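Stringing room notebook – 9 March 2024
Tension loss on the demo frames, second round
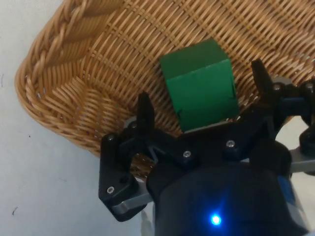

Green block in the wicker basket.

Okay, picking up where the last entry stopped, which was me grumbling that the drop weights on the old crank machine were drifting. I recalibrated it first thing this morning before touching a racquet. Hung the spring gauge, pulled to 50, read 48.5. Adjusted, pulled again, read 50 on the nose, then did it a few more times until I got bored. So everything from here on is good, and everything in the last round should be read as a pound and a half loose. I've put a pencil note beside those numbers so we don't mix the two sets up later.

The question, for anyone flipping through: the demo racquets that go out to the Zosholm club keep coming back with comments like "mushy" and "felt like a trampoline," and these are frames people love when they hit with them here. Same model, same string on paper. I think we're sending them out too long after stringing, and I wanted to see how fast the tension really goes when nobody is even hitting with them.

Setup. Two matched frames, both the Brallon 98 with the open pattern. Frame A got the Follau poly at 52 mains and 50 crosses. Frame B got the Follau multi at the same numbers. I know, I know, you wouldn't normally string those two at the same tension, but I wanted one thing changing at a time. Both were weighed bare and both are close enough that I'm not going to fuss about it. Grips off, no dampeners.

Stringing notes while I still remember them:

Poly went in fine. Coily as ever straight out of the package, so I gave it a gentle pre-stretch around the door handle (yes, the door handle, it works!). Nasty little kink on the seventh cross because I got chatting and stopped watching the loop. It pulled out okay but I'm marking it here in case that cross does something silly later. Tie-off on the crosses was tight against the grommet and I had to use the awl, very gently.

Multi was a dream until the last two crosses, where the end started fraying. Cut it at a sharper angle and it went through on the second try. I really should just do that from the start every time. Clamps were set a touch too hard for the first few mains and left a faint mark on the coating. Backed them off after that and no more marks.

Readings. I'm using the tap-and-listen app on the shop phone, plus the clip-on meter as a check. The app gives you a pitch, the meter gives you a number it claims is pounds, and I don't trust the second one for anything except comparing the same frame with itself.

Straight off the machine: poly 49, multi 48.
After lunch: poly 46, multi 47.
End of the day: poly 45, multi 46.5.

So the poly dropped four and the multi dropped one and a half, sitting on a shelf, with no ball anywhere near them. I expected the poly to go faster but I did not expect it before I'd finished my sandwich. The app agreed on the direction both times, with the pitch falling quickest in the first stretch and then flattening.

One caution before anyone gets excited. The room warmed up a good bit over the afternoon once the sun came round to the window side, and I have no idea how much of the change is that. Next round I'd like to park them somewhere with a steadier temperature. The back closet would do, if we can move the ball hoppers out.

Also got distracted by the ball machine, so a few lines on that. The counter on the Okeke now reads 3,377 feeds since we reset it, and it's starting to throw short on the slow setting. Fast setting is fine. I opened the side panel and the lower wheel has a shiny band worn into the rubber, so I think it's slipping when it doesn't have enough speed to grab. Scuffed the band lightly with sandpaper and put it back together. First ten balls looked better, but I also swapped in newer balls at the same time like an idiot, so that proves nothing. Needs a proper go with the old balls. The wheel is a standard part and I've put one on the order list either way.

While I'm on the order list: 900 feet of the Follau poly left between the open reel and the sealed one. That's plenty for the rest of March unless the juniors start breaking strings again, which – well, it's the juniors. We are low on white overgrips and on the small grommet tubing. Somebody borrowed the good flush cutters and I'd like them back on the hook please!

Things I want to try next:

String a third frame with the poly at 54 and see if it settles where we wanted the first one to start. If it does, we could simply bump the demo frames up a little and save everybody the grief.

Take one reading after hitting. Twenty minutes of rally, nothing heroic, same person and same court both times.

Write the stringing date on a bit of tape inside the throat of every demo. I can't believe we haven't been doing this. When the Zosholm batch came back there was no way to tell which ones were fresh and which had been hanging on the wall for weeks.

Both frames are on the top shelf with blue tape on the handles. Please don't hit with them, don't hang them, and don't lend them out, even if somebody asks nicely. I'll take the next readings in the morning before I turn the heat on.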